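Best table surface for cutting fabric?

gedgate_quilter
I'm setting up a sewing corner in the spare room and can't decide on a table. I've got 17 yards of backing fabric folded up and I'm sick of cutting on the floor (my knees are done!). White top or wood?

pennington18
White, every time. Dark thread shows up right away and the room feels brighter. I switched in April and I'd never go back.
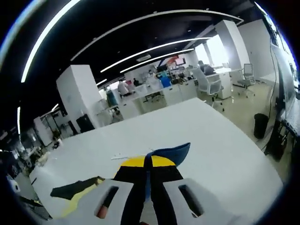
Big white table

HBlackwood
Have to disagree with pennington here. White gave me awful glare under my lamp, and every speck of chalk dust just vanishes on it until it's on your sleeve. I went back to my old oak one and I'm much happier.

pennington18
Sounds like a lamp problem to me! Move it to the side, and use blue chalk.

HBlackwood
I did move it. Twice. Still squinting by 4 pm.

cinum_sews
Color matters way less than height, you two. Mine was too low for years and my back paid for it - I put it on bed risers and now I can cut for a whole afternoon. Get the height right, then throw a mat on top.

gedgate_quilter
Ooh, risers. Do they wobble when you lean on the far side?

cinum_sews
Mine did until I pushed the table up against the wall.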